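Teaching by hand: inside the Talavera refurbishing workshop

Most of the computers that reach the Talavera workshop have already had one working life. They come from school boards, clinics and municipal offices, stacked on pallets, and each must be opened, inspected and either repaired or stripped for parts. The work is repetitive, but it is seldom the same twice. A cable has been tucked behind a bracket, or a lever has stiffened with age.

For these reasons the workshop did not consider automation for many years. Conventional industrial robots depend on parts arriving in the same position each time, and a used desktop computer offers no such guarantee. The program now under way, carried out with the equipment firm Grulitz, takes a different approach. Technicians show the robot how a task is done, and a learning system is trained on the record of those demonstrations.

Two methods are in use. In the first, a technician takes hold of the arm and guides it through the motion while its joints are left free to move. In the second, the technician sits at a control station known as Alludeck and operates the arm remotely, watching the view from a small camera at the wrist. Guiding by hand suits the broad movements, such as the approach to an open chassis. Remote control is preferred for finer work at the processor socket, where a person's own hands and sleeves would otherwise block the camera.

Jocelyn Baluyot, who supervises the demonstration program, began as a bench technician and continues to record sessions herself. "People assume the difficult part is the gripping," she says. "For us the difficult part is arriving at the right angle. With a fan on one side and a metal panel on the other, you have to decide on your path before you go in."
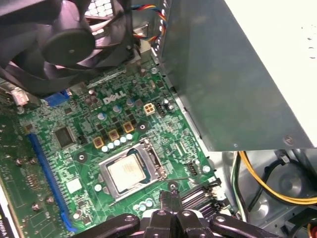 New operators spend their first sessions on approach and withdrawal alone. They bring the gripper down toward the processor, hold it there and take it out again without touching the board. Only when this can be done smoothly do they move on to the retention lever, which must be pressed down, eased sideways and raised under control. A lever that is allowed to spring up can spoil a demonstration and, in the worst case, damage the socket.

The standard for an acceptable recording is strict. Long pauses are marked for review, as the system may learn hesitation along with the movement. Corrections are treated differently. If an operator drifts off line and recovers calmly, the recording is kept, and Ms. Baluyot regards such recordings as some of the most useful in the collection. A robot that has only been shown perfect attempts has no example to follow when its own attempt goes wrong.

By June the team had recorded 2,000 demonstrations, of which 369 were set aside after review. The first 1,000 were made on a single model of desktop computer. The remainder cover a wider range of cases and boards, a change made after early trials showed that the robot performed poorly when the socket sat even slightly closer to the power supply.

Recordings are catalogued in Tredeck, the workshop's own records system, together with the operator's initials and a short written note. The notes have proved their worth – a remark such as "lever stiff, second try" often explains a motion that would puzzle a reviewer months later.

Sessions are limited to 10 demonstrations before an operator must rest. Remote control is more tiring than it looks, particularly for the wrist and the eyes, and the quality of the recordings declines before the operator is aware of it. Staff rotate between the control station and the repair benches through the day, an arrangement the technicians themselves requested.

The robot does not yet work unattended. A technician remains beside it during every trial and can stop the arm at any moment. The next stage will add the removal of memory modules and the unplugging of power connectors, and operators have started practising on both.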